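Gundale Passport Cover, Full-Grain Leather

Item no. 2163

The Gundale is a single-passport cover cut from vegetable-tanned cowhide. It holds one standard passport book, two cards and a folded boarding pass. The outer shell is one piece, folded at the spine, with no seam across the back. The left and right sleeves are stitched along three edges and left open toward the center.

Dimensions and material

Closed size: 4 x 5.6 inches
Open size: 8.1 x 5.6 inches
Outer leather: full grain, edges painted in a matching color
Lining: none in the shell; the sleeves are backed with cotton twill
Thread: bonded polyester, 10 stitches per inch
Card slots: two, inside left
Pass pocket: full height, inside right

To fit the passport, fold both covers of the book back slightly and slide them into the sleeves together. The sleeves are tight when new. They ease after a few weeks of use and should not be stretched by hand. Passports with extra visa pages fit, but the cover will not lie flat when closed.
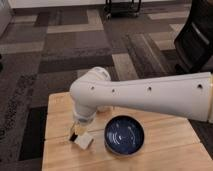

Saengthong writes that the right sleeve on a black Gundale stayed stiff for close to a month, and that the boarding pass pocket is too narrow for a pass printed on letter paper unless it is folded in quarters. Both points are correct. A sheet folded in half is wider than the pocket. The pocket is sized for airline card stock and for a letter sheet folded twice.

Colors

The cover is offered in 14 colors. Chestnut, black, navy and bottle green are kept in stock. The remaining colors are cut to order and take longer to ship. Natural is undyed and will darken with light and handling; it also marks more easily than the dyed hides. Color varies slightly between hides, and a cover ordered later to match an earlier one may differ by a shade.

Personalization

Initials are pressed into the front lower right corner with heated brass type. Up to three characters can be set. The standard height is 1/4 inch. Blind stamping (no foil) is included in the price. Foil is available in gold, silver or copper at an added charge. Foil on natural leather has lower contrast and is not recommended for small type.

Enter the characters exactly as they should appear, in reading order. Periods and ampersands count as characters. Stamped covers cannot be returned unless the stamping differs from what was entered on the order.

Care

Wipe with a dry cloth. If the leather gets wet, open the cover and let it dry at room temperature, away from heaters. Apply a neutral leather cream twice a year. Do not use shoe polish, which can transfer to the passport. Remove the passport before applying any product and leave the cover open overnight.

Related items

Clullska luggage strap, item no. 253, is cut from the same hides and can be ordered in any of the colors listed for the Gundale. The Prastcombe document wallet holds up to four passports and takes the same stamping.

Contact us | © 2021 Clullska Leather Goods. All rights reserved. | Back to top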